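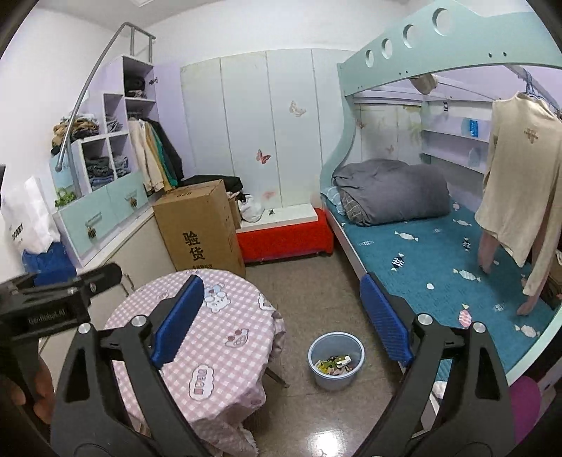 The open day at the Cerken trim shop in Limness was billed as a chance to see how parts for old pickups get made, and I went mainly to find out how much of the making goes on there. I have bought three door panel trim sets in my life and two of them fit badly, so I don't walk into these things with a warm heart. The room I rented for the night before had a gingham cloth with cartoon bears on the round table and butterflies stuck on the wardrobe doors, and I sat there with the Cerken catalog trying to work out what "factory style" was supposed to mean. It is printed on almost every page. It is never explained.

Doors opened at 8 and there was already a line, mostly people with a part in a bag they wanted to complain about. Admission was free, parking was not. We were given a sticker, a pair of safety glasses and a map that left out the back third of the building.

First stop was the stamping area. One press was running, making the long lower moldings, and I'll admit it was good to watch. The strip goes in flat and comes out with the curve and the two ribs in it. Our guide said the dies were cut from original trim. I asked which trim, from which year, and whether it came off a truck or out of a box, because a molding that has been on a door for decades has usually been leaned on, dented and straightened at least once. The answer was that they had "several references." That may be fine. It may also explain my passenger door.

The plating was the part I most wanted to see, and there isn't any. The bare parts go out to a firm called Ollum and come back shiny. Plenty of shops do it this way and I have no quarrel with that, but the sign over the entrance says "made start to finish under one roof," and somebody should take a ladder to it. I asked how thick the chrome was. The guide said show quality. I asked again and got a brochure.

Then came the upholstery side, which was better than I expected. They do bench seat covers for the long bed trucks, and the woman on the sewing machine let us handle the vinyl and pull at the seams. The grain was close to what is in my own cab. The stitching was straight and the piping didn't wander at the corners. If I ordered anything from Cerken tomorrow it would be a seat cover.

Lunch was a hot dog and a sales talk. The talk was about the Mabuza line, a new range of complete interior kits that should ship in October. A kit has 151 pieces, and the price on the slide was $1748 without the headliner. The sample cab on the stage looked very nice from where we were sitting. Up close, the glove box door sat proud on the left side and the sill plates were held down with tape. "Pre-production," I was told. Fair enough - but then don't take deposits on it, and they were taking deposits. There was a table for it next to the mustard.

The warehouse was the last stop, and it told me more than the rest of the day. Around half the shelf labels I read had another supplier's code under the Cerken sticker. Weatherstrip, clips, window felts, arm rest pads, all bought in. Again, nothing wrong with reselling. I would just like the catalog to say which parts they make and which they only put in a bag, because when a clip snaps I want to know who to be mad at.

I came home with a set of screws for the kick panels and a seam sample the sewing department was giving away. The screws are the right thread. I have written to ask about the chrome thickness, and about the return terms on the Mabuza kit once a box has been opened, and I'll put the answers up on this page if I get any.

Posted 17 May 2025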